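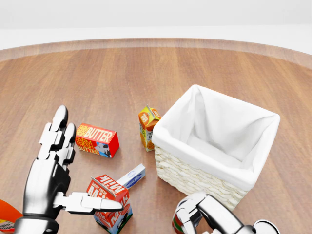 Bomstead, January 2019

So I've been meaning to write this one since before the holidays, and then the holidays happened (if you pack groceries for a living you know, and if you don't, picture every household in the county ordering butter at once). But things are quiet now and a few of you asked what's going on with the robot thing at Lazăr, so okay, let's do the robot thing.

Quick background for the new people. I work at Lazăr, the grocery delivery place out past the feed store. I've packed baskets there for years. Milk, juice, cans, whatever comes down the line, into a lined basket, off it goes. On a heavy day we do 1651 baskets between two shifts and my wrists know about every single one of them.

Last July they told us the gift basket line was going to be automated. They had signed with a company called Vilolance, and there was a meeting with donuts, and I will tell you the donuts did not help! Everybody went quiet and then everybody talked at once in the parking lot. I went home and updated my resume. I still have it open in a tab, if you want to know where my head's at.

What I didn't expect was that the first part would all be on a computer. The robot doesn't touch real groceries yet. It practices on a fake table with fake milk and a fake basket, over and over, and they wanted packers to sit and watch the practice runs and mark what was wrong with them. I put my hand up mostly because it came with a chair.

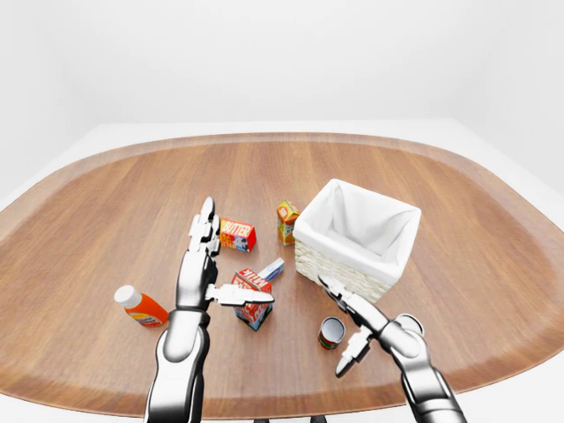 Butter, milk, a box, a can and a bottle all out on the table, and the basket still empty.

The program we use is called Gesum, and it's pretty simple once you get past the login (I have been locked out more times than I'm going to admit here). You watch a run, you stop it when you see something, you type a note. My first batch was 2000 runs, split up among the packers who signed on. I was so nervous about my notes! I kept writing things like "this seems a little off?" and the engineers wrote back asking me to please just say what I would do.

Well, that I can do. I would put the heavy stuff in first. I would not drop a carton in corner first, and I'd want that bottle standing up before I went anywhere near it. And I'd want to know what the other hand is up to, because when I pack, my left hand is always doing something, holding the liner open or going for the next thing. The robot will park its left hand up by the milk with the thumb stuck out like it's hitching a ride. I flagged that one a lot. They told me the left is its own problem and they're getting to it.

I got kind of fond of it, which I know sounds silly. It has these shiny silver fingers, very fancy, and I sat there in my fleece with my thermos rooting for it to get one little can in one little basket. 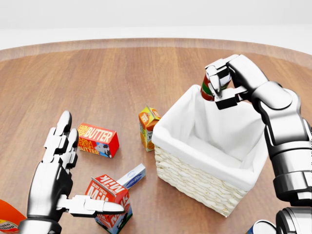
Denise Kowalke
Packer and run reviewer, Lazăr

Okay, so what's changed for us, because that's what my sister keeps asking. Nobody's been let go so far. The reviewers get an extra dollar an hour while they're reviewing and go back to regular pay on the floor, and people have opinions about that, me included. I do two mornings a week at the desk and the rest on the line. The folks who didn't sign up are covering for the folks who did, and it has made the break room a bit chilly. I get it. I'd be sore too.

And I can't stop thinking about the fact that I'm teaching the thing my job. I've sent in 1072 notes now and they're all stuff I know from doing it, like where to hold a can so you can let go of it without pinching your fingers on the rim of the basket. It was never written down before. Some days I'm proud of that and some days I drive home with the radio off.

Next up is a trial with an actual arm and actual groceries, 100 baskets, date not set. We've been promised seats on the floor for it. I've asked what happens to the gift line crew after that and been told there will be another meeting. I'm bringing my own donuts.

Soup recipe next time, I promise, the barley one.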